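About Ziltbridge

Grippers, arms, wrist cameras, controllers. We try them out side by side and write down what happened. Thats the whole business.

Started by Roos Bosman in March, in one room at Nellerum, with a secondhand arm and a borrowed controller that kept dropping its connection. Bigger room now. Better controller.

Who comes to us: small factories, packing lines, a couple of school labs. Usually they have two quotes on the desk and can't tell which hand to buy. Spec sheets don't help much – every maker measures grip force its own way. So we run both on the same arm, same table, same objects, and send over the numbers. The bad runs too.

How a comparison goes. Each hand gets 400 picks, split over 52 objects. Soft stuff, hard stuff, things with corners. Same starting spots every time. We log drops, slips, wrong grabs, and how long a reset takes when it all jams up. Full report is nearly 40 pages, short version is one page. Most people read the one page. Fine by us.

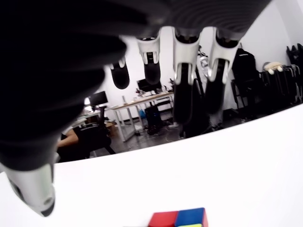
Wrist cameras get their own round. Fingers block the view more than people expect, specially with a big thumb, so we check what the camera still sees as the hand closes in. Two-finger grippers do better on this. Hands with more fingers do better on odd shapes. Depends what you're picking – ask us before you order.

Controllers: we have tested 6 so far. The Verbeke comparison is done and up on the reports page. Burkus is next, waiting on a cable.

We don't sell hardware and we don't take a cut from anyone who does. Makers can send us a unit but they pay the same fee as everybody else and don't get to see the report early.

Want to visit? Email first, the room is small and the arm needs its space. Bring your own parts if you can, real ones from the line, scratched is fine. Parking behind the building, door code comes with the confirmaton.

Page last updated 22/09/2018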